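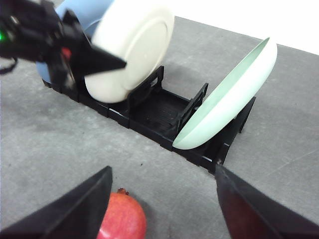 Slide 4: two plates on edge in a black rack

Start with a show of hands — who dries up, and who leaves it all to drip? (Wait for the groans. There are always groans.)

I love this bit of the talk, because I get to be very keen about plates. Cream one and pale green one, each with its own slot. Look how the green one leans. It's a shallow dish, and a shallow dish wants to lie back against the divider behind it. Let it!

Then point out the foot ring on the back of the cream plate. Turn that ring up on a flat surface and it makes a little pond. Stand the plate on its edge and the water has somewhere to go — down the rim, through the ribs in the base, gone.

Mention the Fekby kitchen here. 580 plates over the summer, one sink, and a rack they'd been packing far too tight. We left 2 slots free between the big plates and they loved it.

Pass round the old Tirby rack if there's time. Ask people to try the slots with a bowl, then a saucer. It gets noisy, so allow 3 minutes and let it run over a bit.

If someone asks about wooden boards: yes, on edge as well, but give them a whole end to themselves.

Next slide: mugs, and the great handle debate.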